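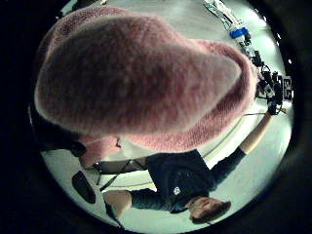
Figura 1. Guante de punto rosa.

Comercio minorista y mercados locales
Apuntes de la unidad 4: El pequeño establecimiento y la fijación de precios

1. Objeto de la unidad

La presente unidad estudia el funcionamiento económico del pequeño comercio de carácter familiar, con especial atención a la formación del precio de venta y a la gestión de las existencias. Se dan por conocidos los conceptos de coste fijo y coste variable tratados en la unidad 3.

2. Delimitación del concepto

Se entiende por comercio minorista la actividad consistente en la venta de bienes al consumidor final, en local permanente, en puesto de mercado o a distancia. El minorista compra en nombre propio y asume el riesgo de que la mercancía no se venda. En ello se distingue del comisionista, que percibe una retribución por operación y no adquiere la propiedad del género.

En la venta en depósito, el productor conserva la propiedad hasta que el artículo se vende. Esta fórmula es frecuente en artesanía y textil de pequeña serie. El contrato debe indicar la duración del depósito, el porcentaje que retiene el establecimiento y quién responde en caso de pérdida o deterioro.

3. Margen y recargo

Conviene no confundir ambos términos. El recargo se calcula sobre el coste de adquisición; el margen, sobre el precio de venta. Un artículo adquirido por 50 euros y vendido por 100 tiene un recargo del 100 % y un margen del 50 %. Todos los importes de esta unidad se expresan sin impuestos.

Para obtener el precio a partir de un margen deseado se aplica la expresión siguiente:

Precio de venta = coste / (1 - margen)

El margen se introduce en tanto por uno. Sumar al coste el porcentaje de margen es el error más común en los ejercicios entregados y conduce a precios inferiores a los previstos.

4. Caso práctico: Jerinar

Jerinar es una tienda de complementos y artículos de regalo que trabaja con dos proveedores. Munari suministra en firme, con pago a 50 días. Histley cede su mercancía en depósito y liquida mensualmente. Al cierre de la campaña de diciembre, la tienda registra 524 unidades vendidas entre ambas procedencias.

El análisis debe atender a tres cuestiones: el capital inmovilizado en el género comprado en firme, el espacio de exposición que ocupa el depósito y la posibilidad de devolver el sobrante. Una comparación basada solo en el margen unitario se considerará incompleta.

5. Rotación de existencias

La rotación mide el número de veces que se renueva el almacén en un periodo. Se obtiene dividiendo el coste de las ventas entre el valor medio de las existencias, ambos valorados a precio de adquisición. En artículos de temporada el cálculo anual resulta poco informativo y se recomienda el trimestral.

6. Trabajo del alumnado

Cada grupo, de 4 integrantes como máximo, redactará un informe sobre el caso Jerinar con una propuesta razonada de reparto entre compra en firme y depósito. Se adjuntará la hoja de cálculo con las fórmulas visibles. La entrega se realizará el jueves, al comienzo de la sesión. No se admitirán informes sin portada ni relación de fuentes.

Lectura para la próxima unidad: dosier Munro, apartados 1 a 3.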